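**Aug 31, 2023** – The Willgate shirt swap is back, and I spent most of yesterday up to my elbows in flannel.

If you missed it in April, the idea is simple. You bring in shirts nobody in your house wears anymore, we wash and fold them, and you take home as many as you brought. Last time we ended up with 266 shirts, and this time the back hall at Prollwood is already filling up (please, no more bags on the stairs!).

The big argument this week has been folding. Gisela Schmieder wants everything in squares, so the piles stack nicely. I'm a long-fold person myself. Sleeves in over the body, collar at the back, smooth it down, done – and the shopper can still see the collar and the pattern without pulling the whole pile apart. Plaids are the ones I care about most, as they go first and get pawed at the most. We put it to a vote on Tuesday's sign-up sheet and the long fold won by seven, so that's what we're doing, at least for button-downs. T-shirts can be squares. Gisela gets her squares.

A red and black buffalo check, sleeves in, on the flowered cloth:

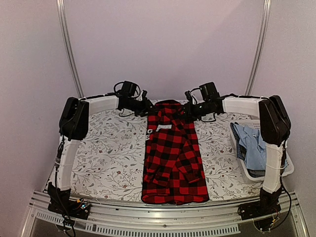
Kwesi Kyei wrote in to say that long folds are fine until you run out of table, and could we please hang the extra-large ones this time, as he went through three piles in April before he found his size. Fair point. We have one rack and I'm asking for a second, so if you've got one in the garage, call me or Shirley Dawber.

Doors open at nine. Bring your own bag, and check the pockets before you drop anything off – I've already found a set of house keys.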